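Gundbridge Suturing Bench – planning and budget data card

Version of this card: 2024-01-17
Maintained by: Riaan Le Roux
Status: planning document, second round of purchases still open

What is in this folder

The folder contains the equipment plan for the suturing bench at Gundbridge, the price lists we received, the use log of the first round, and the recordings that the use log refers to. I wrote the card for people who must decide what to buy for a similar bench and for my colleagues who will take over the orders after me. It is not a guide to the control software. That one has its own README in the software folder.

Files

plan_round1.csv – what we ordered in the first round, with delivery weeks
plan_round2.csv – what we want to order, not yet approved
use_log.csv – one row per session, filled in by the operator
recordings/ – video from the bench, one folder per session
quotes/ – letters from suppliers, scanned, some pages are not straight
notes_riaan.txt – my own notes, read them with patience

Columns in use_log.csv

session_id: number of the session, starting from 1
operator: initials only
pad_id: the number written on the back of the tissue pad
needles_opened: how many needle packs were opened in this session
instrument_left, instrument_right: inventory label of each instrument
minutes: time on the bench, including setup
remark: free text, often empty

There are 187 sessions in the log. In 15 of them the field instrument_right is missing. I did not try to fill it in from memory.

How we split the budget

We divide all costs in three groups, and I ask that you keep this division if you add new rows.

Group A is the equipment which stays for years: the two arms, the console, the table, the fixed camera. These were bought in the first round and there is nothing to order in this group now.

Group B is the instruments. They wear out by use and must be replaced on a schedule. In the first plan I put them together with group A, and this was my mistake. An instrument looks like a solid metal thing and it is easy to think it will live as long as the arm. But the cables in the wrist get longer with time, and the jaws lose their bite on the needle. Our rule is now to retire an instrument after 100 sessions, even if the operator is still satisfied with it. For the second round we ask for four instruments, two of them as spares.

Group C is everything we throw away: pads, needles with thread, imitation blood, gloves, wipes. In the first plan this group was the smallest. In practice it caused the most delays, as each of these orders is small and somebody has to remember it.

Suppliers

Pads come from Pirihi. They sell them in boxes and the price goes down at 200 pieces. Please order at this level, we have place in the cold cupboard. Needles come from Venetti, delivery is slow but correct. Instruments come from Rololska, who also offer a repair service. We asked for their repair price two times and received two different answers, both are in quotes/.

Planning the thread

One pad carries one incision, and the operator closes it with interrupted stitches. The thread gets shorter with every knot, because the tails are cut after tying.

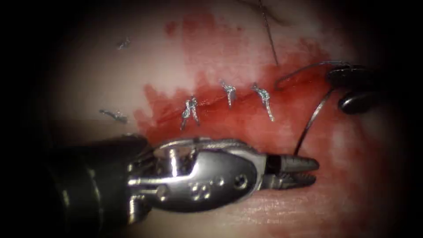 A beginner leaves more thread behind than he needs and opens a new pack sooner. So when you plan for a group with new operators, please multiply the needle line by two for the first month. After that the normal number is enough. In plan_round2.csv this is already included for February, when three new people start.

Needles that were bent go to the sharps box and are counted as used. Do not return them to the drawer. It happened several times, and the next operator lost a good part of the session with a needle that did not follow the curve.

Known problems

The prices in plan_round1.csv are without tax, in plan_round2.csv with tax. I will correct this when the new quotes arrive.
The column minutes was rounded to five by some operators.
Two session folders have a video but no row in the log.
The imitation blood was changed to another mix in the middle of the log. The newer one is more difficult to clean from the table, so we use more wipes – see group C.

Changes

If you change a number in the plan, write your initials and the reason in the last column. Questions about the orders go to Riaan Le Roux at the Gundbridge bench. Approved copies of the plan are kept in the office, second shelf, in the gray binder.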